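Open Day at the Claltov Kitchenware Works

The bus from Seltby lets you off at the bottom of the hill, and by the time I had walked up to the gate there was already a line of people with strollers and tote bags, all of us squinting at the same hand-painted arrow. I had been looking forward to this since April. My kitchen shelves are full of Claltov pieces, most of them picked up one at a time from the seconds bin at the Khan street market, and I had never once thought about where they were made until a neighbor handed me the flyer.

Entry was free, you got a sticker for your coat, and then you were sent off in groups of 15 through a side door that smelled of warm clay and floor soap. I was in the second group. We waited in a corridor lined with old catalogs under glass, and I could have stayed there for an hour! The oldest ones were only a folded sheet with line drawings of soup bowls and a price list. Later on they go into color, and you can follow the fashions along the wall: brown, more brown, orange, a very brief pink, then white for what looks like a whole generation.

The clay room comes first. It is long and low, with a concrete floor that slopes toward a drain down the middle, and the noise is mostly from the mixer at the far end. Our guide passed around a lump of the raw body so we could feel how stiff it is before it gets worked. I expected something like the clay from school and it was much denser, closer to cold butter. Plates are pressed over a form and bowls are turned inside one. Mugs are poured, which I hadn't known, and the handles are made separately and stuck on with a dab of liquid clay while both parts are still soft. There is a woman who puts on handles all morning, and watching her was one of the best parts of the visit. She rolls the mug a little with her left hand, sets the handle, wipes the joint with a wet sponge and it's done. A boy in our group asked if she ever puts one on upside down. She told him that on these mugs the handle is the same both ways, and he seemed disappointed.

After that there's a drying hall, and then the kilns, which you see from behind a yellow rail. Only one was open. The cars that roll into it were stacked with plain dinner plates waiting for their first firing, and the guide explained that a piece goes in slightly larger than it comes out, so every form in the clay room is oversized to allow for it. I have a habit of stacking my plates at home by size and finding one that sits proud of the rest, and now I know that a bit of wobble in the shrinkage is normal. The seconds bin makes a lot more sense to me too.

Glazing was the room everybody wanted to get to, and they let us stay longer there. The buckets are the wrong color! What's in the bucket is a chalky gray or a dusty pink, and the green only arrives in the fire. On the wall is a board with test tiles going back years, each one wired on with a number painted on the back, and you're allowed to turn them over. Some of the blues have been tried 25 times with tiny changes to the recipe. A few of the rejected ones were lovelier than anything in the shop, to my eye. There's a speckled plum down in one corner that I would buy tomorrow.

From the glazing room you cross a courtyard (bring a jacket, the wind comes straight up the hill) and go into the newer building, where the sampling and display rooms are. I liked this part more than I thought I would. It's calmer, with pale wood tabletops and good daylight, and it's where the colors get looked at next to one another before anyone decides what goes together in a set. The cool end of the range had my full attention. Teal, then a pale sage green, then a light sky blue, side by side and on edge in a little cream rack made of square bars, and standing up like that they do something they never do in a flat pile. You get the rims. The teal is so saturated that the sage beside it looks nearly gray for a moment, and then the sky blue brings the green back out. I went home and tried the same order on my own shelf.

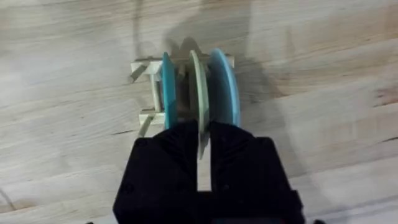 Claltov Visitor Notes, Issue 14

The racks themselves deserve a few lines, as I came away wanting one almost as much as I wanted new plates. I've always kept mine flat in a cupboard, which means lifting the whole pile to get at the one on the bottom, and the pile gets heavier every year. Standing on edge, each one can be taken out without touching its neighbor. The bars keep things upright, and a small rack takes up hardly any room on a counter. I asked whether it matters what order things go in and was told to please myself at home, but that on a shop shelf they usually start with the strongest color at one end so that people walk toward it. I can report that it worked on me.

We then had a go at putting together our own place setting from a long table of samples. It's harder than it sounds. I started with all blues and it looked like a swimming pool. A couple next to me had chosen mustard and white with one dark green bowl, which was so good that three other people copied it. My final choice was sage for the dinner plate, teal for the side plate and an unglazed cup, and I took a long time over that cup. You write your combination on a card and drop it in a box by the door, and apparently the most popular one gets made up and displayed at the next open day.

Lunch was in the staff canteen, up a flight of metal stairs. Lentil soup with a lot of cumin, dark bread, and an apple cake that ran out while I was in line — the people behind me got pear, and said it was better. Everything is served on factory pieces, naturally, and half the fun was seeing which ones. My soup came in a bowl from the orange years with a chip in the foot. The windows look over the Votovov side of the valley and you can see the old rail spur that used to bring the clay in, now a footpath with benches along it. If the weather is kind, take your cake down there.

The afternoon had a short talk on looking after glazed ware, held in the packing hall with folding chairs set out between the shelves. I took notes, and these are the bits I didn't already know. Let a hot dish cool before it goes anywhere near cold water, even the sturdy ones. Gray marks on a light plate are usually metal left behind by the cutlery, and a paste of baking soda will shift them with some patience. If you do stack flat, a sheet of paper towel between plates saves the glaze from the unglazed foot ring of the one above. And don't hang mugs by the handle if there's any crack at the joint, however small it looks. Someone asked about microwaves and got a long answer that I lost track of, but there's a leaflet.

The packing hall was working while we sat there, which I thought was a nice touch. Straw is long gone and it's all shredded card now, made on the spot from their own damaged boxes. Plates travel on edge in the carton, packed tight, and the guide lifted a full one a little way and let it drop on the bench to make the point. The whole room gasped. She opened it up afterward and passed the plates around, all fine.

I finished in the shop like everyone else. The seconds room is at the back on the left and you should go there first, before the talk if you can manage it, as the good bowls were thin on the ground by the time I arrived. I came out with two sage side plates, one teal one with a pinhole in the glaze that you'd need a magnifier to find, and a butter dish I hadn't planned on. They wrap things very well and will lend you a crate for the bus if you promise to return it.

A few practical things for anyone going next time. Wear flat shoes, as the clay room floor is damp in places. Strollers are fine everywhere except the canteen stairs, and there's a lift if you ask at the desk. The full round takes most of a morning and the talk is extra, so don't plan on the early bus back. Photos are allowed outside the kiln hall. The last group goes in an hour before closing, and the bus to Seltby stops across the road from where you got off, next to the bakery.

Posted May 9, 2018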